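Coffee liqueur at home, the lazy way

Posted 2/27/26

I used to buy a bottle of coffee liqueur every December, use half of it, and then find it again the next fall with a sugar crust glued around the cap. These days I make my own in small batches and it tastes way more like coffee (the store stuff is mostly brown sugar water to me, sorry!). You need one big jar, a bag of beans and about a week of leaving it alone.

What goes in:

300 grams of sugar. I do half white, half dark brown.
300 ml of water for the syrup
100 grams of whole coffee beans, medium or dark roast
500 ml of rum or vodka
1 vanilla bean, split, or a teaspoon of extract
A pinch of salt

My jar holds 1,000 ml and the beans plus the booze fit with room to shake. If yours is smaller, cut everything in half and don't worry about it.

On the booze: I've made it with Vodton, a plain vodka, and with Olitz gold rum, and I like the rum one better by a mile. The Olitz is 41 percent, which pulls plenty out of the beans. Anything under that will still work, just give it an extra day or two. Please don't use your nice aged bottle. You won't taste it under the coffee and you'll be mad at yourself.

Step 1. Crack the beans. Put them in a zip bag and hit them with a rolling pin until most are in two or three pieces. Don't grind them! I did that on my first batch and spent a whole evening pouring sludge through paper filters.

Step 2. Beans into the jar, rum on top, lid on, good shake. Put it in a cupboard away from the stove.

Step 3. Shake it once a day for five days. Start tasting on day three – a few drops on a spoon is enough. When it's strong and a little bitter but doesn't make you wince, pull the beans out.

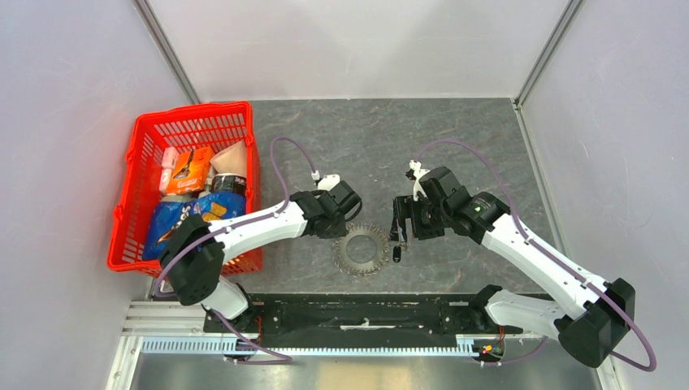
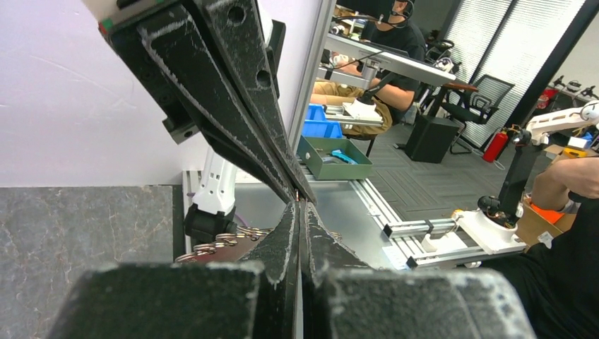
First picture: red basket with the groceries in it. Second: two grippers, tip to tip.

Step 4. Make the syrup. Sugar, water and salt in a small pan over medium heat, stir until it goes clear (well, clear brown), then turn it off. No need to boil it. Drop the vanilla in while it's still hot and let the whole thing cool all the way down. If you're using extract, wait until the syrup is cool.

Step 5. Strain the coffee rum through a sieve, then again through a paper filter. The second pass is slow. Go do something else.

Step 6. Mix the two, but hold back a little of the syrup. Taste, then add more until you like it. I usually end up with a few spoonfuls left over and those go in iced coffee.

Step 7. Bottle it and let it sit two more days before you serve it. Right after mixing it's kind of sharp, and it rounds out a lot.

Bottles: I get the swing-top ones from the kitchen aisle at Rilton, and the little paper tags were 79 cents a pack last time I looked. Write the date on the tag. I keep mine in the fridge and try to finish it within a couple of months.

Beans: I've been using the dark roast from Toma, the coffee place by my work. Flavored beans come out weird, I tried hazelnut and it tasted like a candle.

For drinking, two parts vodka to one part liqueur over ice with a splash of cream on top is the obvious one. It's also great poured over vanilla ice cream, and a spoonful in brownie batter is very good. If you want an orange version, add one wide strip of peel on day four and take it out on day five – any longer and the peel takes over.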